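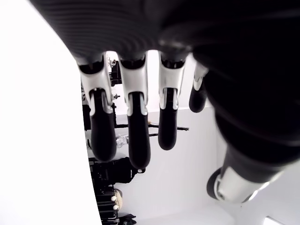

Does a higher price mean a better product?

Sometimes, a little, and far less often than the people setting the price would like you to believe.

Notes for week 4, Consumer Behavior. Read these before the section meeting. They go with the Boychuk chapter, which I assign every year and disagree with every year.

Price as a signal

The textbook story goes like this. Buyers can't inspect everything. Good makers have higher costs, so they charge more. Buyers notice the pattern and start reading price as a sign of quality. Nothing silly about any of it, so far.

The trouble starts once sellers know that buyers read price this way. A seller with an ordinary product can raise the price and borrow the reputation of the good ones. If enough of them do it, the signal is worth very little. Boychuk says competition will punish the cheats. Maybe, for milk and pencils, where you find out by Thursday-night dinner or the first page of homework. I don't see how it works for a mattress you buy once a decade, or for face cream, where most people couldn't say what success would look like.

The Brimov kettle case

Brimov sold the same kettle in two boxes. The plain box was $49 and the "Reserve" box was $79. Same factory, same heating element, same one-year warranty. The company surveyed 585 owners after five months of use, and the Reserve owners gave higher ratings on speed, noise and even the taste of the tea.

Students usually take this as proof that people are fools. I would slow down. Think about who fills out a survey about a kettle. Think about who picks the $79 box to begin with: possibly people who like kettles, or who are easy to please, or who don't want to admit they paid $30 for cardboard. The survey can't separate these. Brimov didn't assign boxes at random, and the write-up never gives the response rate. I have asked for it twice.

The Zevov follow-up

Zevov at least tried to do it properly. They handed out hand soap to 179 shoppers, with the price printed on a card and the cards shuffled. The high-price group rated the soap better. The gap was real but small, and it had mostly gone when the same people were asked again in March. Chantal Ouellet's class handout (on reserve at the library) says the effect "wears off with use." I think that's a fair guess, but some 4 in 10 shoppers had dropped out by then, and the ones who stay are rarely like the ones who go.

What about free?

Gratis is the odd one. It gave away its budgeting app, then began charging $5 a month and claimed customers "valued it more." Of course the paying users said they valued it. The ones who didn't had left. Watch for this whenever a company reports how happy its remaining customers are - it is the most common trick in the reading packet, and half the time I doubt it is even on purpose.

Terms to know

Price-quality inference: using price to guess at quality when you can't check directly.
Experience good: something you can judge only after using it.
Credence good: something you can't judge well even then (vitamins, a lot of car repair).
Selection: who ends up in the sample, and why.

For section

Bring one product you paid extra for. Be ready to say what evidence you had at the time you bought it. "Good reviews" will get a follow-up question about who wrote them.

The short paper is two pages, double spaced. Pick one of the three cases and design a better test. Please don't just write "use a larger sample."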